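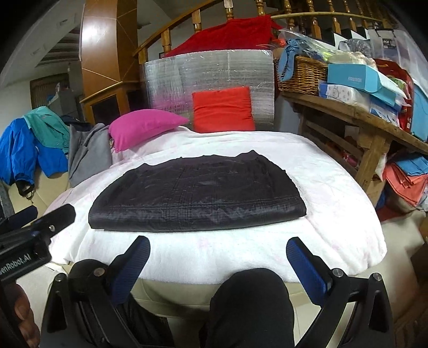

# Folding practice for our robotics club

03/09/2021

I am writing again after a long pause. Some readers asked me by e-mail what our club is doing now, so I will try to tell it in good order.

Our club is called Oto. We are 8 members, most of us students at the technical college in Skulum, and two who have already finished but still come. Last year we built a small line-following car for the Lynch Cup and we took a place near the end of the list. This year the Cup has a new category, which is household tasks, and we decided to enter it. The task we chose is folding clothes.

I must admit I voted for another task (sorting bottles). But I lost the vote, and now I like folding more than I expected.

## How we collect the examples

Our program learns from examples that people make by hand. One person holds the gripper like a tool and does the work slowly, and everything is recorded. Later the program studies these recordings and tries to find the movement by itself.

The rules of the Cup ask for at least 144 accepted recordings for each type of clothing. We have set our own goal at 251 for all types together with the extra ones, so that we can throw away the bad ones without fear. An accepted recording has a clear start, one piece of clothing, and a clear end in which the hand goes away from the fabric.

We work in ordinary homes and not in the college laboratory. The laboratory has one gray table and very flat light, and a program that has learned only there becomes confused in a room with pillows, blankets and bags.

The black clothes are the hardest for me. With a light shirt I see every fold at once. On thin black fabric with a little shine, the edge of the upper layer and the edge of the lower layer look almost the same, and I often take both when I want only one. A white bedspread under it helps me to see the outline, but it does not help inside the outline.

The blue finger pads are wide, so they need some space under the fabric. I learned to come from the near side, low, with the fingers open, and to wait a moment before I close them. When I hurry, I catch the sheet also, and then the recording must be deleted.

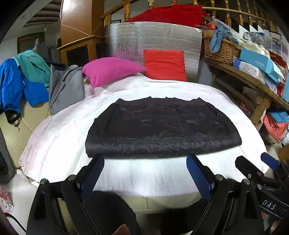
## What went wrong and what is next

We have lost 50 recordings already, and most of them were lost through our own carelessness. In one group we forgot to write down which type of clothing it was. In another group the person on the left and the person on the right used different names for the same fold, and our program, which is named Vurko, took them as two different tasks. Now we have one page with the names of all folds, and it hangs on the door of our club room.

Also we had a long discussion about sleeves. Should they be tucked inside first, or folded over at the end? The rules say only that the result must be "flat and compact". I prefer to tuck them first, because then the top edge stays more calm. Two members do not agree with me, so for the moment we record both ways and mark them separately.

In the rest of September we will continue with jackets and then begin with towels. If somebody from Skulum has some old clothes with zippers, please write to me under this post. Small sizes are also good for us.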